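Folding and Storing Knitwear
Notes by Pushpa Mishra

Hangers stretch the shoulders of a knit, so sweaters are stored folded. Fine-gauge pieces take a crease faster than heavy ones and should be refolded once a season. In our house that is April.

Surface
Use a bed or table covered with a plain sheet. A bare wooden tabletop can snag open stitches. Button or zip cardigans closed first.

Folding
1. Lay the sweater face down and smooth it from the center outward. Do not pull on the ribbing.
2. Fold one side in toward the center, then lay the sleeve down along the body.
3. Repeat on the other side. The result is a long strip. For a medium adult size, aim for a width of 11 or 12 inches.
4. Check the hem before going further. The ribbed band should lie flat across the full width, and small creases in the body can be eased out by hand. A red fine-gauge sweater on a light blue sheet, with the ribbing toward the bottom:

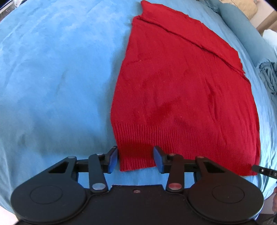 5. Bring the hem up to the middle, then fold once more toward the collar. Thick knits get a single fold.

Stacking
Heavy knits go at the bottom, fine ones on top. Keep stacks to 12 inches or less. Leave a finger's width between the stack and the shelf above.

Lint
Shake the sheet out between loads. Remove lint from dark knits with a soft brush, working in the direction of the ribs. Adhesive rollers pull at loose stitches and should be kept off the folded edges.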